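Guide d'installation Flinier – Cuve de fermentation à choucroute

Section 3 : préparer le premier lot

Le moment que l'on attend tous ! Votre cuve Flinier est déballée, le joint d'eau est en place, il reste à la remplir. Comptez une petite heure pour un premier lot, un peu moins quand vous aurez pris le coup de main. Les légumes lactofermentés pardonnent beaucoup de choses, alors lancez-vous sans crainte.

3.1 Avant de commencer

Lavez la cuve à l'eau chaude avec un peu de savon doux, puis rincez longuement. N'utilisez pas d'eau de Javel : elle laisse une odeur tenace dans le grès et gêne le démarrage des bactéries. Les pierres de lest Codelo passent à l'eau bouillante pendant 15 minutes.

Attention : laissez refroidir les pierres à l'air libre. Un passage brutal sous l'eau froide peut les fendre.

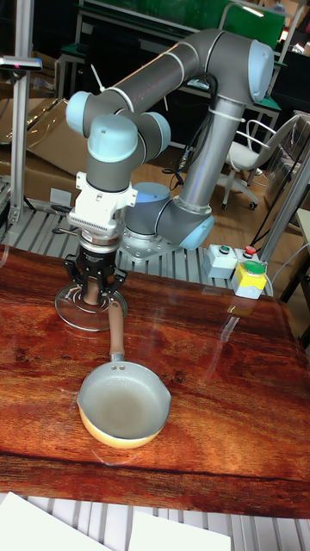 Le plan de travail mérite autant de soin que la cuve. Il doit être stable, de niveau et assez large pour poser la planche, la mandoline et la bassine côte à côte. Un plateau en bois brun-rouge au veinage marqué convient très bien, à condition de l'essuyer dès que la saumure déborde (et elle débordera, c'est promis !). Glissez un torchon plié sous la bassine, vous aurez besoin de ses deux mains d'appui quand le chou commencera à rendre son jus.

3.2 Trancher et saler

1. Retirez les premières feuilles du chou et gardez-en deux belles, bien entières, pour la fin.

2. Coupez le chou en quartiers, ôtez le trognon et tranchez finement. Plus les lanières sont fines, plus le jus vient vite.

3. Pesez le chou tranché, puis ajoutez 2 % de son poids en sel fin sans iode ni antiagglomérant. Pesez toujours après le parage : les feuilles et le trognon faussent le calcul.

4. Mélangez et pétrissez à pleines mains pendant 9 minutes. Le chou s'assouplit, brille, puis baigne peu à peu dans son propre jus. C'est un vrai plaisir à regarder !

Note : un chou récolté en avril est souvent plus sec. S'il rend peu de jus, couvrez la bassine, attendez une demi-heure et recommencez le pétrissage. Vous pouvez aussi compléter avec une saumure à 20 g de sel par litre.

3.3 Remplir la cuve

5. Versez le chou par couches de quelques centimètres et tassez chacune avec le pilon Dunthorpe (réf. 3468). Les baies de genièvre et le carvi se glissent entre les couches.

6. Arrêtez-vous aux quatre cinquièmes de la hauteur. La fermentation fait gonfler la masse, et une cuve trop pleine se vide par la gorge dès le deuxième jour.

7. Posez les deux feuilles entières, puis les pierres. Le jus doit dépasser les pierres d'un bon doigt.

8. Remplissez la gorge d'eau et posez le couvercle bien droit. Si vous faites d'abord un essai en bocal avec un simple couvercle en verre, tenez-le par le bouton et descendez-le à la verticale.

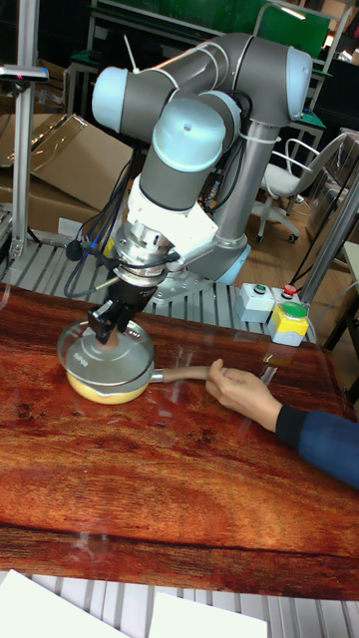

3.4 Les premiers jours

Placez la cuve entre 18 et 22 °C, à l'abri du soleil. Les premières bulles arrivent souvent dès le lendemain – un petit « bloup » dans la gorge, très réjouissant. Vérifiez le niveau d'eau chaque matin et complétez au besoin.

Attention : n'ouvrez pas la cuve pendant les six premiers jours. L'air qui entre favorise le voile blanc en surface.

Après six semaines, goûtez. Si l'acidité vous plaît, transférez la choucroute en bocaux Leckie et gardez-les au réfrigérateur. Sinon, refermez et goûtez de nouveau la semaine suivante.

Pour l'entretien du joint et le nettoyage de la gorge, voir la section 4.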